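Pustano Snack Drive Is Back in Kurnelport This June

I'm Ffion Prosser, and I'm so happy to say our snack drive is back! Last year you lovely people gave about 2,000 bags of chips and cookies (my hallway may never recover). 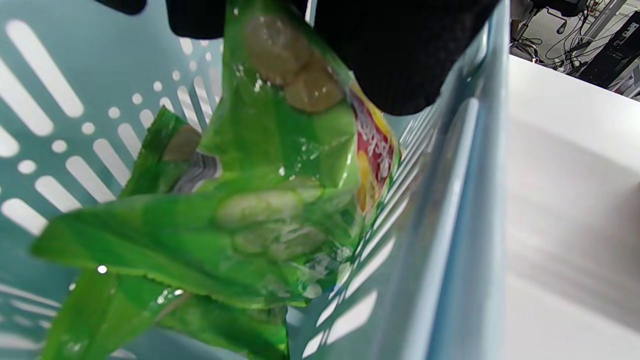

We'll have 2 drop-off spots this time, one at Gronow Hall and one at my place, and any sealed snack is welcome. Dilwyn Bevan is driving everything over to the Proltura youth club. Come by before noon and say hi!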